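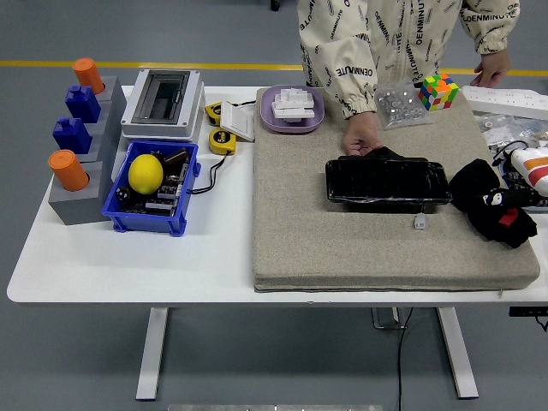
Gholamreza Rostami has been swapping grippers at Rostow since January, and he is not ready to pick a winner. The Grokard, a two-finger model, handles tape measures and other hard parts well. The Arabzadeh uses suction and does best on flat, smooth plastic. Neither one likes cloth.

"Cloth folds where you don't want it to," Rostami says. "A lemon is easy next to that."

Each gripper gets 15 tries per object, on the same arm with the same controller. The log now holds 3277 attempts — 2000 of them with the Grokard. Bags of small parts remain the worst case for both. A third gripper, from Flakedar, goes on the arm Friday.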